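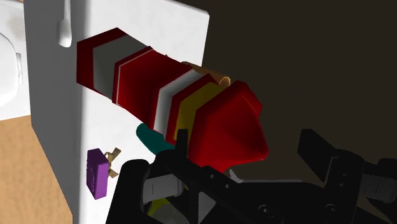
Red, white and mustard, on the diagonal

Search this blog Go

I have been putting off writing about the allotment hut jumble sale for a fortnight, partly from laziness and partly because I wanted to be a bit less cross before I started. I am less cross now. I have also eaten most of a lemon cake, which has helped, so settle in.

Those of you who have been reading since the old house will know that I am a keeper of things. Jars, mostly, but also string, and the good sort of envelope, and every seed packet I have ever emptied. When we moved to Estidstead my sister came to help me unpack and opened a box marked KITCHEN to find it held nothing but lids. I still say a lid is a useful thing. The trouble is that the new place has one proper cupboard and a loft you can only reach by standing on the edge of the bath, and so for the first time in my life I have had to think hard about what I keep and why.

It was Hadiza Ogundipe who started me off. She has the plot two along from mine, the one with the enormous artichokes, and she had been clearing her mother's flat since January. We were sheltering from the rain one Sunday and she told me she had kept 20 things. She had chosen the number before she began, and written it on the back of her hand in biro so that she couldn't argue with herself. I asked what they were, expecting jewellery and photographs, and there were some of those, but there was also a potato peeler with a bit of twine wound round the handle, and a bus timetable. She said the peeler was the only thing in the flat she could pick up in the dark and know exactly where she was.

Well, I went home and thought about that potato peeler for days.

I tried it myself in the end, starting with the jars because I thought they would be easiest. They were not easy at all! Every one of them had a reason. There was the tall one from the Liapis shop that used to be on the corner by the station, where Mr Liapis would let you taste the olives before you bought any and then look wounded if you only took a small tub. The shop has been a phone repair place for years now. I don't even like the jar, the neck is too narrow to get a spoon down, and yet I had carried it through three house moves wrapped in a tea towel. I washed it, put it on the table, looked at it for a whole cup of tea and then put it back in the cupboard. So that was the first evening.

The second evening went better, mainly because Ifigeneia came round. Ifigeneia Tsakiris has known me since we were both typing invoices at Ronora for a man who shouted, and she has no patience at all with sentiment, at least not mine. She picked things up one after another and said "When did you last?" and if I had to look at the ceiling before answering, into the bag it went. We filled 2 bags in an hour. I did rescue a gravy boat when she went to the loo (she reads this, so hello, Ifi, yes, I did, and I used it last weekend).

What I noticed, once the bags were by the front door, was how little of it I could have listed. I honestly believed I knew everything I owned. My dad was the same about his shed, he would swear blind he could lay his hand on any screw in there, and when the time came to empty it my brother and I found four identical tins of the same green paint, all opened, all with a skin on, and I suppose each one had been bought because he couldn't find the last. It made us laugh at the time. I found three bottles of vanilla essence in my own baking drawer this month and I didn't laugh quite so much.

Anyway — the sale. I had priced everything with little stickers, nothing over a pound, and got to the hut early to find that Grigoris Pappas had put me on the table by the door, in the draught, with the table leg that folds up if you lean on it. I had asked for the wall. I had asked for the wall twice, and he had written it down in front of me. And there on the wall table was Grigoris Makris with his Andine records, all 300 of them, in crates, and he didn't sell a single one because he kept telling people why they shouldn't buy it. The two Grigorises have been at school together and go fishing together and I dare say the wall table was settled on a riverbank long before I opened my mouth.

So I was cross, and cold, and the leg went down just after ten and took the lids with it. They rolled absolutely everywhere. A small boy chased them round the hut for me and brought them back one by one, very solemn, and afterwards asked if he could buy the biggest one. I said he could have it. He said no, he had money, and gave me a coin that had been in his hand for a very long time by the feel of it.

I made enough for a new hosepipe and a bit over. Lambros Vasilakis bought the fish kettle, which pleased me, as he'll use it, and he carried it home under his arm like a rugby ball. What didn't sell I took straight to the charity shop before I could change my mind, and I only took one thing back out of the bag on the way, and it was small.

The cupboard shuts now. I keep opening it to have a look. The Liapis jar is at the front, and after all that fuss I've put the long wooden spoons in it, handles down, and they fit very nicely.

I haven't settled on my own number yet. Hadiza says I ought to pick one before I tackle the loft, and I said 800, and she gave me an artichoke and told me to go home. If any of you have done a clear-out like this, do write and tell me what you couldn't part with, especially if it's something daft. I'd like to hear about the daft ones most of all.

Next week, the lemon cake, as several of you have asked. It needs more lemons than you'd think and it wants to be left overnight, so plan ahead if you have visitors coming.

Print this post
E-mail this to a friend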